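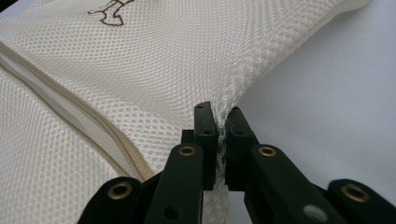 Lusbridge Clothes Swap: your questions

What is it?
A big, cheerful Saturday of swapping clothes you've gone off for clothes you haven't met yet! We hold it twice a year in the Corn Hall at Lusbridge. In September 148 people came through the door and 607 pieces changed hands, and we're still a bit giddy over it.

How does the swapping work?
Bring your things to the desk and you get one token for each item we take. Coats and boots get two. Then you spend your tokens on anything you fancy from the rails and tables, whatever it cost when new. A silk scarf is one token and so is a plain T-shirt (yes, people do spot the silk scarves early).

What can I bring?
Clean clothes, shoes, bags, belts and hats, for adults and children. Small faults are fine if you pin a note on them – somebody nearly always wants a good jumper with a missing button.

Anything you can't take?
Underwear, swimwear, pillows and duvets. Tights are fine if they're still in the packet. 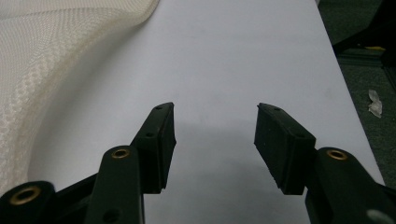 A white tabletop, close up.

How should I wash delicate things before I bring them?
Knitwear and anything with beads does best in a mesh bag on a cool, gentle wash. Zip the bag right up and don't stuff it, so the water can get through. Dry jumpers flat on a towel, or they'll grow sleeves like a gibbon.

Is there a limit?
Twenty items each. We have 300 hangers and they go fast, so if you can bring a few spares we'd love you for it.

Can I try things on?
Please do! There are four curtained cubicles and two long mirrors by the stage.

I have tokens left over. Do they run out?
No, keep them for next time. You can use them at the Sestow swap as well, which is smaller but wonderful for children's shoes.

What happens to what's left?
Good winter things go to Comow, the free clothing shop on Mill Lane. Worn-out cotton goes to the Lobo rag rug group, who made a rug from about 100 old T-shirts last year. It's on the wall by the tea hatch and it's glorious.

Does it cost anything?
Two pounds on the door, under-16s free. Tea is extra, and so is the lemon cake.

Page updated Wednesday, October 1, 2025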